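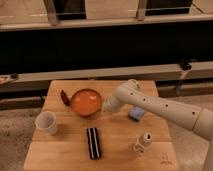 Flistico asked, in its comments on our last report, whether the arm should be running at all before the cause of the wrist stops is known. Our answer is that it runs at reduced speed only, and the reasons are set out under Safety.

Clinberg Tabletop Handling Project
Progress report to Flistico, period ending April
Prepared by the Holton site team

Status

Work on the bowl task resumed in the second half of the period after four weeks lost to the fault. We are behind the plan agreed in January. The object set and the table layout are unchanged, so results from before and after the stoppage can be compared.

The fault

The arm began to stop without a command while the gripper was low over the bowl. The controller logged a wrist torque limit each time and held position. In a block of 319 runs we logged 69 of these stops. Most came in the last part of the downward move. There were no stops on the return move.

We first suspected the gripper touching the bowl harder than planned. We raised the approach height and repeated the block at the new setting. The stops continued at much the same rate, so contact alone does not explain them.
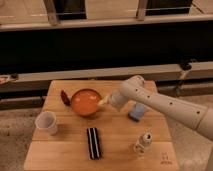
The second suspect was the wrist cable. Ashworth, who service the arm, opened the joint and found wear on the cable jacket where it passes the inner clamp. The cable has been replaced and the clamp moved. We also found that the payload value in the controller had gone back to the factory default after the winter software update. That would make the torque readings wrong by a fixed amount and bring the limit closer than it should be. The value has been corrected and is now checked at startup.

We cannot yet say how much each of these contributed. Both were fixed in the same visit, which we would do differently next time.

Safety

One stop needs separate mention. The operator cleared the fault and the arm finished its interrupted move at once, when it should have waited for a new start command. The operator was outside the marked area and there was no injury or damage. We treated it as a near miss and shut the cell down that afternoon.

The restart setting has been changed so that a cleared fault always needs a second, separate start. Speed is limited to 60 percent until Ashworth confirms the wrist in writing. The reach-in rule has been rewritten: hands stay off the table unless the drives are off.

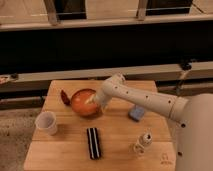
Bowl task, Clinberg test table, Holton.

Budget and schedule

The cable and the service visit were covered by the maintenance line. Staff time on the fault was not planned for, and we have moved hours from the reporting task to cover it. We are not asking for more money. We do ask for the second milestone to be moved back by four weeks.

Next period

Repeat the full block of 319 runs at reduced speed, then again at normal speed once the wrist is signed off. Refit the old payload value for a short supervised test, to see whether the stops return with the new cable in place. Send Flistico the stop log and the revised operating rules with the next report.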